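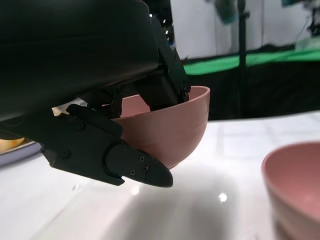 Bowl (tableware)

A bowl is a round, open dish that is used for preparing, serving and eating food. It is deeper than a plate and usually wider than a cup, and in most cases it has no handle. Bowls are among the oldest household objects and are found in nearly all cultures.

Shape and parts

The upper edge is called the rim or lip. The wall curves down from the rim to the base, which may be flat or may stand on a low ring, called the foot. The foot keeps a hot bowl a little away from the table. A rounded wall without corners is easy to clean with a spoon or a sponge, and many bowls can be stacked one inside another.

Materials and colour

Common materials are stoneware, porcelain, glass, wood, metal and plastic. Ceramic bowls are heavier and keep food warm for longer, while plastic ones are light and do not break so easily. The surface can be glossy or matte. Plain matte colours such as dusty pink, grey and sage are popular in everyday tableware, but a matte glaze may show grey marks from metal cutlery.

Sizes

A cereal bowl often holds up to 679 millilitres when it is filled to the rim. Serving bowls are larger, and small bowls for dips or sauces are sometimes sold in sets of two.

Local use

In Drestholm the word "doucet" is used for a small bowl with a rounded wall - the name comes from the Doucet pottery, which made such bowls in nine colours. The pottery closed, but the word remained in the local speech.

See also

Plate
Mug
Mixing bowl
Dinnerware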